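Ticket 900-74: Slow drain and gurgling, break room sink, Nuttall building, second floor
Opened: November 25, 2018
Status: Closed
Priority: Normal
Site: Nuttall

Reported problem
The break room sink drains slowly and gurgles when the dishwasher next to it empties. Water backs up to the second screw on the strainer and takes several minutes to go down. There is a sour smell in the cabinet underneath in the mornings. Staff have been told to use the sink on the first floor for rinsing out coffee grounds.

Equipment
Single bowl stainless sink, Flokau strainer basket, 1 1/2 inch plastic P-trap. Dishwasher is a Flillia undercounter model, drain hose connected to the side inlet on the tailpiece. No garbage disposal.

Entry 1
Ran the cold tap fully open with the strainer out. Bowl filled in under a minute. Shut off the tap and timed the drain at 7 minutes. Bathroom sinks on the same floor drain normally, so the main stack was ruled out for now. Put a sign on the faucet and asked the office to hold off on the dishwasher until the next visit.

Entry 2
Emptied the cabinet, put a bucket under the trap and took the trap off by hand. Grease and coffee grounds in the bottom of the bend, less than expected. Cleaned it in the mop sink, checked both washers and put it back. Drain time came down a little, then went back to where it was after two bowls of water. Gurgling unchanged. The blockage is past the trap.

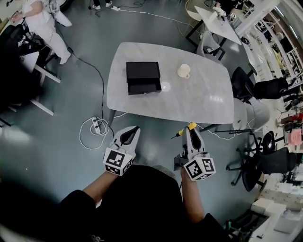 Entry 3
Took the trap off again and ran a 25 foot hand auger into the wall. Hit something soft a few feet in, worked through it and pulled back a wad of grease with paper label scraps in it. Flushed with hot water for ten minutes. Bowl now empties as fast as the tap fills it. Left the ticket open because the dishwasher had not been tested.

Entry 4
Office called to say the gurgling was back the first time they ran the dishwasher. The sink itself was still draining fine. Ran a short cycle and watched from the cabinet. When the pump came on, water came up into the bowl and there was a strong gurgle through the strainer.

Drain hose from the dishwasher was lying on the cabinet floor and then going up to the tailpiece. There was no high loop. The clip that should hold it under the countertop was on the floor behind a box of trash bags. With the hose that low, sink water can run back toward the machine, and that would account for the morning smell. It doesn't explain the gurgle.

Entry 5
Checked the vent. This sink has an air admittance valve in the cabinet, tucked behind the supply lines at the back, and it was missed on the first visits. Unscrewed it and tried it by mouth after wiping it down. The flap was stuck shut. Ordered a replacement from Atden, 1 1/2 inch threaded.
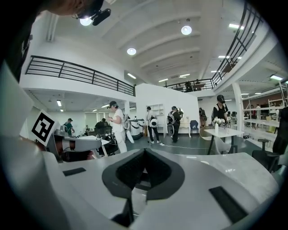
Entry 6
Part arrived. First one in the box was the wrong thread, sent back. Second one fit. Four wraps of tape on the threads, hand tight plus a quarter turn. Screwed the hose clip back to the underside of the counter with a longer screw and pulled the hose up as high as it would go.

Ran 3 dishwasher cycles back to back with the cabinet open. No gurgle, no water in the bowl, no drips at the trap or at the valve. Wiped the cabinet floor with diluted bleach and left the doors open overnight.

Entry 7
Follow-up call to the office. Smell gone. They asked if drain cleaner should be poured down once a month. Told them no, use hot water and a mesh strainer, and scrape plates into the trash first. Grounds go in the trash as well.

Parts used
Air admittance valve, 1 1/2 inch, one
Thread tape
Wood screw, one

Resolution
Grease blockage in the branch line cleared with auger. Stuck air admittance valve replaced. Dishwasher drain hose raised and clipped.

Open item
The shutoff on the hot side is stiff and weeps slightly when turned. Not part of this ticket. Added to the list for the water shutdown in May.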